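4.2 Comparison of finger geometries on the box folding task

In this section we compare two finger geometries on the bimanual cell, the Plemis wedge finger and the Horken flat finger, while all other parts of the system stay the same. Both sets fit the same parallel gripper, so the arms, the wrist cameras and the controller were not changed between the two conditions. The task is the folding of a light green cardboard box, which both arms must work on together.

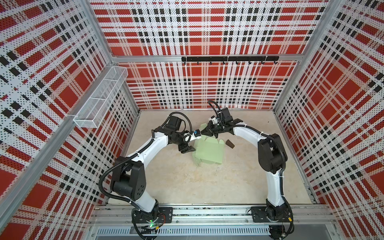
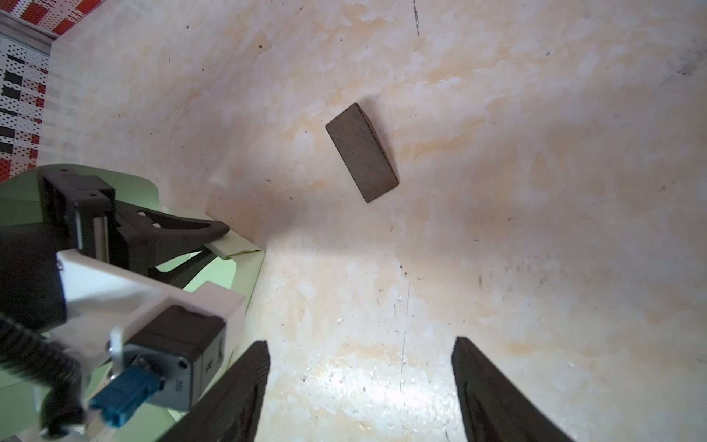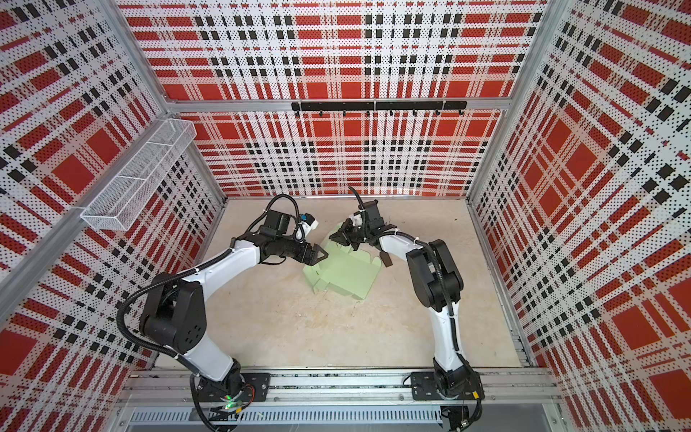
Figure 6. The two-arm cell during the folding task. First and third: views from the fixed camera, with both grippers at the green box. Second: view from a wrist camera, with the gripper fingers at the lower edge and the small dark brown block on the work surface.

We selected the box because it punishes bad contact. A rigid block can be grasped with almost any pair of fingers if the pose estimate is good. A cardboard flap is different: it is thin, it moves when the other arm touches the panel next to it, and it springs back if the crease was not pressed enough. For this reason we did not count a fold as complete when the flap reached its target angle. It had to stay there for 3 seconds after both grippers were removed.

Each geometry was tested in 390 trials, with an upper limit of 1000 control steps per trial. A trial which reached this limit was stopped and recorded as a timeout. The starting position of the box was drawn from 8 fixed poses, and the order of the poses was the same for both geometries. All trials were run with the Kostiuk impedance controller. The stiffness values were tuned in June with the flat finger and then not changed any more. This gives a small advantage to the flat finger, and we ask the reader to keep it in mind.

The main difference we observed was in the first contact. The wedge finger could enter under a flap which lay close to the floor, and it needed fewer repeated attempts. The flat finger often pushed the whole box away before it could lift the flap - the other arm then had to hold the box in place, and this made the motion slower. In the pressing phase the order was the opposite. The flat finger distributes the force along the crease, while the wedge finger concentrates it at the tip and in several trials left a visible mark in the cardboard.

The wrist view was more useful than we expected. In the fixed view, the arms can hide the point of contact when both grippers are close together at the box. The wrist camera sees its own fingers from near, and the policy can use this to correct small lateral errors. However, its view is also sensitive to glare from the floor. We tried to reduce this effect with the exposure setting of the Wulby driver, but the result was not stable, and we returned to the default value.

We do not claim that one geometry is better in general. For boxes of heavier board the marks from the wedge finger may be less important, and we did not test this. A finger with a wedge tip and a wider flat part behind it seems a reasonable next design - its evaluation is left for future work.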